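On the Collection of Folding Examples in Private Homes

Over the past several weeks a number of readers have asked for an account of how our household recordings are made, and in particular how much instruction is given to the people who make them. I set out my own understanding in this post. It reflects my view as coordinator of the home sessions and should not be read as a statement by the wider project.

The purpose of the Livurard project is to gather examples of ordinary domestic work from which a learning system can derive its own way of handling cloth. The work in Stasstead began with towels, which were selected on the advice of Satish Sachdeva. Towels have four corners, a consistent thickness and no wrong side that matters greatly. The system trained on them performed acceptably on towels and poorly on nearly everything else. In August it was therefore decided that the next stage should use mixed clothing, in bedrooms, on the surfaces where the residents normally fold.

Participants receive a short briefing, one practice period and a printed sheet. The sheet was drafted by Shakuntala Kaushik and has been revised twice. In its present form it asks for the following:

Both hands are to be used through the grippers for the whole of an example.
A garment that slips should be picked up again without stopping the recording.
The pile of finished clothing is to remain within reach.
The participant should fold as he or she would on any other day.

The last of these has caused the most discussion. Liam Horrocks, who is responsible for the training runs, would prefer one agreed fold for each type of garment. His argument is a reasonable one. When 30 people fold trousers in 30 ways, the system must learn from a small number of examples of each, and the results in early training are untidy. My own position is that a single prescribed fold produces participants who are concentrating on the sheet. Their movements become slow and careful in a manner that does not resemble household work, and the corrections they would normally make along the way disappear.

Recordings from a bedroom session, with the clothing on a woven mat over the bed:

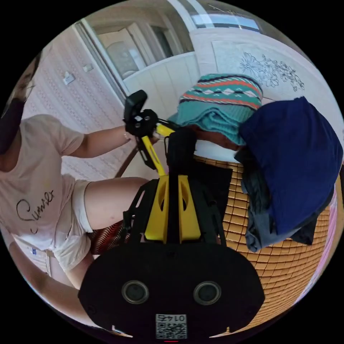
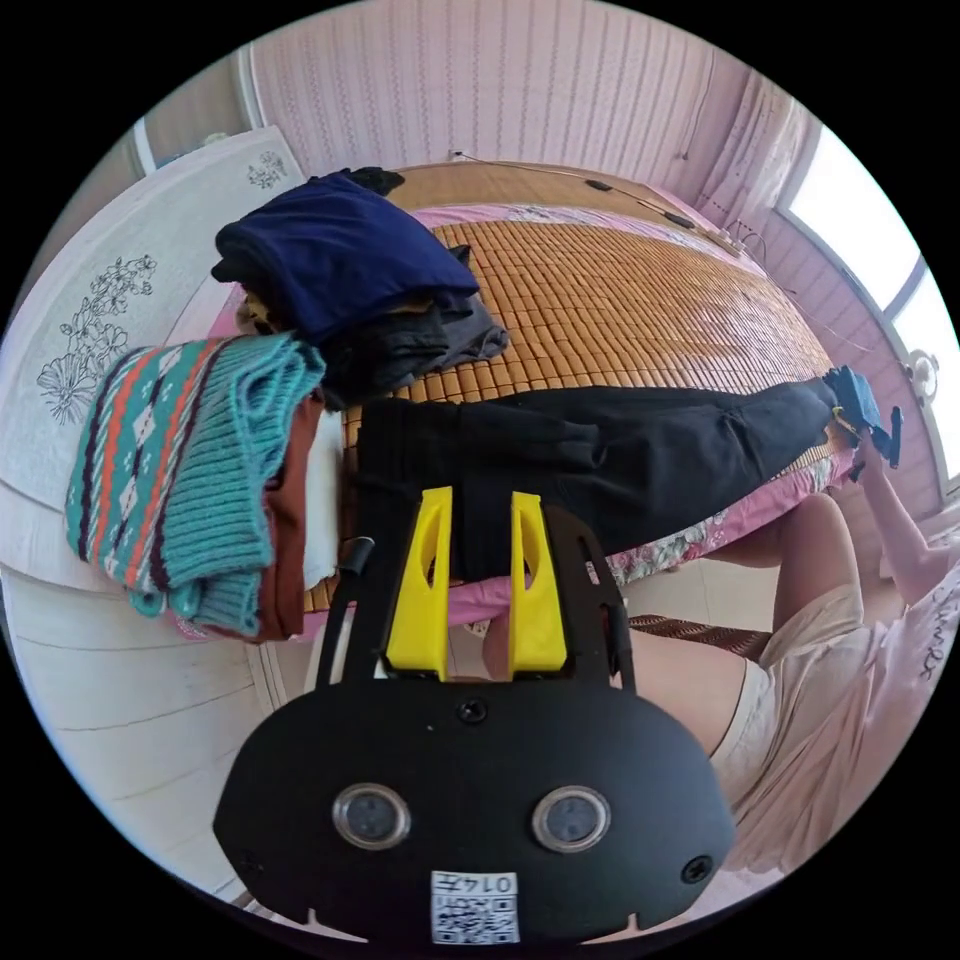
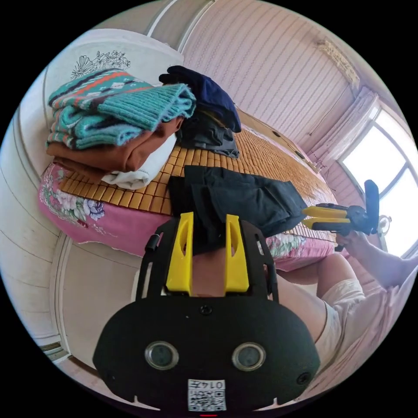 The question of corrections deserves further attention. A person who folds clothing every day seldom completes the task in a straight line. A sleeve is turned in, found to be twisted, and turned out again. A waistband is pulled level after the fold has been made. In the first round of review such passages were marked as faults and removed, and of 1378 examples submitted, 78 were set aside on these grounds alone. I asked that they be restored, and they have been. A system that has only been shown successful folds has no information about what to do when a fold begins to go wrong.

There remain examples that cannot be used. The most frequent cause is the loss of one gripper's position, which tends to occur when a participant turns away from the work for some time. Strong daylight from a window is a second cause, although less serious than we had expected. Kanchan Sandhu now reviews each submission before it is passed on, and her notes are returned to the participant on the same day where possible. This has reduced repeated errors more than any change to the sheet.

I would add a word about the burden placed on those who take part. The grippers are not heavy, but holding them for a long period is tiring to the wrist - more so for those who sit while working. Sessions were at first planned at about 31 examples without a pause. Devendra Grewal objected to this after attempting it himself, and a rest is now taken whenever the participant asks for one. No reason need be given, and the payment is unaffected.

Residents also retain the right to review their recordings and to withdraw any of them before they enter the training set. A bedroom is a private place, and people do not always notice in advance what will be visible from a device held at the level of the bed. Requests for withdrawal are handled by me and are not discussed with the reviewers.

The next stage will concern garments that arrive inside out. Mr. Horrocks and I have not yet agreed on whether turning a garment the right way should be recorded as part of the fold or as a separate task. I favor the former, for the reasons given earlier with respect to corrections. Readers who have dealt with the same question in their own collections are invited to write to me before the revised sheet goes to print.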